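The Counter and the Corridor: How Mirevdale Rebuilt Its Town Office

December 23, 2022

For most of its history, the municipal office in Mirevdale was a place residents visited only when they had to. Property records were kept on the second floor, permits on the first, and water accounts in an annex reached through a side door. A person who moved into town and wished to register a vehicle, start a water account, and apply for a resident parking pass could expect to stand in three lines on the same afternoon, and to write the same address at the head of each form.

The town undertook to change that arrangement in June, when the renovated office opened with a single service hall on the ground floor. The project had been under discussion for seven years. Its final form owes a good deal to Serpil Değirmenci, the town's director of resident services, who came to the position from a county library system and brought with her a librarian's view of public space.

"A library does not ask you to know which department you need before you walk in," Değirmenci said. "You come to the desk and you say what you are looking for. I wanted the same thing for a person with a water bill."

The principle was simple to state and difficult to carry out. Each department had its own software, its own hours, and in several cases its own rules about who was permitted to accept a payment. Clerks who had spent their careers on zoning variances were asked to learn the basics of dog licenses. The union representing office staff requested, and received, a training period with no reduction in regular pay, along with a written assurance that specialist questions would still be passed to specialist staff.

The design work was assigned to Ditte Ladefoged, an architect who had previously worked on clinics and a ferry terminal. Her first recommendation was to delay any drawing until she had spent time in the old building. She sat in the corridor on the first floor with a notebook and recorded where people stopped, which signs they read, and which they passed without looking.

Her notes led to several decisions that are now easy to overlook. The entrance was moved to the side of the building nearest the bus stop. The main sign was lowered to eye level. The counter was divided into sections of two heights, so that a resident using a wheelchair and a clerk could speak face to face without either of them leaning. Old ceiling panels were taken down, and the windows behind them, covered during an earlier renovation, were restored.

Ladefoged also argued for a waiting area with 45 seats, a figure that some members of the town council considered excessive. She maintained that an office which runs short of chairs on the first day of tax season will be remembered for that day alone. The council approved the full number after two meetings.
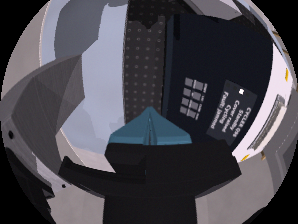
A large machine with a dark navy body, in a computer-rendered view.Shared equipment proved to be one of the more contested subjects. Under the earlier arrangement every department held its own supplies and its own service contracts, and the renewal dates fell in different months. A review carried out by the town clerk found 219 separate purchase agreements across the building, many of them for the same goods. Paper alone was ordered from several suppliers at several prices. The agreements have since been brought together under one office manager, and departments now submit their needs each quarter.

Not every employee welcomed the change. Staff in the assessor's office were accustomed to having what they needed within arm's reach, and several said that the walk to a common workroom interrupted their concentration. The town responded by moving the workroom closer to the center of the building, a revision that cost Ladefoged a storage closet she had hoped to keep.

The paper forms themselves were also revised. Mirevdale engaged Clellel, a small firm that specializes in plain-language documents, to rewrite the most frequently used applications. The resident parking form was reduced from four pages to one. The phrase "the undersigned hereby attests" was replaced with "I confirm." The town attorney reviewed each version and restored certain wording in the fence permit, where state law requires it.

Residents who prefer to conduct their business online may now do so for most services, but the town has declined to make this the only route. Değirmenci has been firm on the matter. Many of those who come to the counter, she noted, have already tried the website and have a question it did not answer. Others do not own a computer, or prefer to hand a check to a person and receive a stamped receipt.

The old annex has been leased to the Mirevdale historical society, which is cataloging a large collection of tax ledgers discovered in its basement. The earliest are written in a clear, slanting hand, and record payments made in cordwood as well as in cash. A selection will be placed on display in the service hall in the coming year.

There remain matters to be settled. Acoustics in the hall are poor when it is full, and residents discussing overdue accounts have asked for more privacy. Two enclosed consultation rooms are planned for the east wall. The evening hours, offered once a week on a trial basis, have drawn a steady attendance, and the council will decide in its next budget whether to continue them.

Ladefoged returned to the building this fall and took a seat near the former corridor, again with a notebook. She observed that visitors still slow down just inside the door, where the floor changes from stone to carpet, and look to the left before they find the counter on the right. She has recommended that the sign be moved once more.

Comments

R. Hollins
I renewed my parking pass in one visit and was out before the bus came back around. The old side door to the annex will not be missed.

Maplewood Resident
The article should have mentioned the parking lot. Moving the entrance to the bus stop side is good for riders, but it is now a long walk from the accessible spaces in back.

jt_fenwick
Please keep the evening hours. I work two towns over and it is the only time I can come in.

Carol B.
My grandfather's name is in one of those ledgers. Does anyone know whether the historical society is taking requests for copies?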